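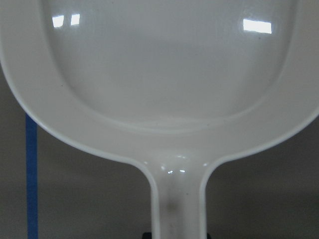
White dish with handle, from above

Can a glazed dish go from fridge to oven? Grey marks too

Posted in Kitchen > Bakeware and cookware

Montes_kitchen

I have a white dish shaped like a small frying pan, one piece, glossy all over. It was in a box of kitchen stuff I bought at the church sale in July, so no box for it and no instructions. I would like to use it for baked eggs and small pasta bakes. My plan is to put it together the night before, leave it in the fridge, then put it straight in the oven when I get up at 6.

My mother always said never to do this with a glazed dish. My neighbour does it all the time with hers and says it is fine. I looked online and found both answers, sometimes on the same page.

Other things I would like to know:

My old lasagna dish (a different one, also white) has grey marks on the bottom that look like pencil. Dish soap does not touch them. Are they scratches, and is it still safe to eat from?

Is it all right under the broiler? I like the cheese browned.

The oven is an older electric one with the element showing at the bottom. I don't know if that matters.

Thanks in advance. I did search first but most of the threads were about cast iron.

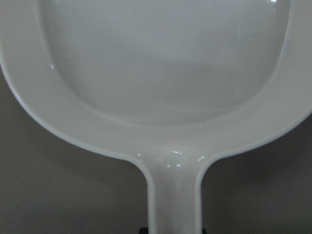 Cooking well and start of the handle

Calitz

I worked in the housewares section of a department store for years and this came up constantly, so I will go through your points in order.

Fridge to oven. The risk is called thermal shock. The outside of the dish heats faster than the inside, the two expand by different amounts, and the piece cracks. Stoneware and porcelain generally put up with more of this than earthenware does, but none of them like it. With a dish you have no paperwork for, treat it as the fussy kind. Take it out of the fridge and leave it on the counter while the oven heats. If your kitchen is cold, give it a bit longer. Eggs and dairy shouldn't sit out for ages, so don't take it out and then go for a shower and walk the dog.

Some people put the cold dish in a cold oven and let them come up together. I don't recommend it with an exposed bottom element like yours. The element runs at full power during preheat and the underside of the dish takes the worst of it. Wait for the preheat to finish and use the middle rack.

The other way around is just as bad, and people forget about it. Don't put a hot dish on a wet counter, in the sink or on a stone slab. Use a dry folded towel or a wooden board. I have seen more dishes lost that way than in the oven.

Broiler. Without instructions I would say no. If you want browned cheese, move the dish up one rack for the last few minutes at your normal baking temperature. Or brown some breadcrumbs in a frying pan and scatter them on at the end. The colour is nearly as good.

Grey marks. On a white glaze these are nearly always metal left behind by cutlery or a steel lifter. The glaze is harder than the metal, so the metal rubs off onto it like a pencil on paper. Make a paste of baking soda and water, rub with a soft cloth, rinse. If that doesn't do it, use a cream cleanser made for cooktops or a powder with oxalic acid in it, and follow the label. Wear gloves with the second one.

To tell a mark from a scratch, run a fingernail across it. If your nail catches, the glaze is damaged. A chip or a crack on the side that touches food is a reason to stop cooking in it. Keep it for keys or a plant.

One more test before you bake in the new one. Look underneath for a stamp. If it says decorative only or not for food use, believe it. If there is no stamp, look for fine lines in the glaze under a bright light. Fine lines can let liquid into the body, and a dish that has soaked up water is more likely to crack in the heat.

Last thing: it has a handle like a frying pan but don't put it on a burner unless the maker says you can. And leave an oven mitt over the handle when it comes out. It gets as hot as the rest of it and people grab it without thinking. 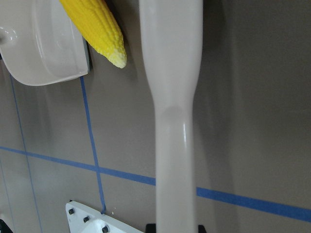
Blue tape on the surface, white bowl in the corner

dobro_2203

I do it straight from the fridge and have for ages. Nothing has cracked. Mine is a Doma though and I think they are thicker. My sister had one from Hotby and it split clean in half with a potato gratin in it, so who knows.

Agree about the grey marks. Baking soda takes a while. I use 4 spoons to a bit of water and leave it on overnight, then it comes off easier. Don't use steel wool, it makes more marks.

I use the broiler too but I keep it low down.

Montes_kitchen

Thank you both. I turned it over and there is no stamp. I held it near the window and I can't see any lines, but I will look again with a flashlight tonight.

The baking soda took most of the grey off the old lasagna dish. There is one mark left near the corner and my nail does catch on it, so I suppose that one is finished. It was my favourite size.

Is it worth assembling the pasta in a plastic container and moving it to the dish in the morning? Then the dish never gets cold at all.

Calitz

Yes, that works well for pasta and for anything you can spoon. Butter the dish first. For baked eggs just crack them in the morning, it only takes a minute.

60 people found this thread useful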